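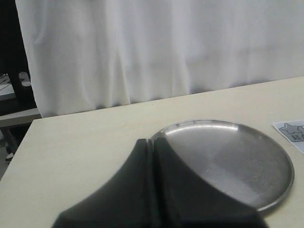
How to clean a stainless steel plate

Steel plates go dull from grease and hard water. Abella sells a 59 ml cleaning paste, but washing-up liquid and vinegar will do for most marks.

1. Rinse the plate in warm water and wash both sides with a soft sponge. Go round under the rim, where grease collects.

2. For cloudy patches, wipe on white vinegar and leave it for 4 minutes. Don't use bleach — it can pit the surface.

3. For stuck food, mix bicarbonate of soda with a little water and rub gently. If the steel is brushed, follow the grain.

4. Rinse well and dry straight away with a clean tea towel. Plates left to drain will spot again.

5. Smudges and fingerprints come off with a dry cloth.

Stack plates with a sheet of kitchen paper between them.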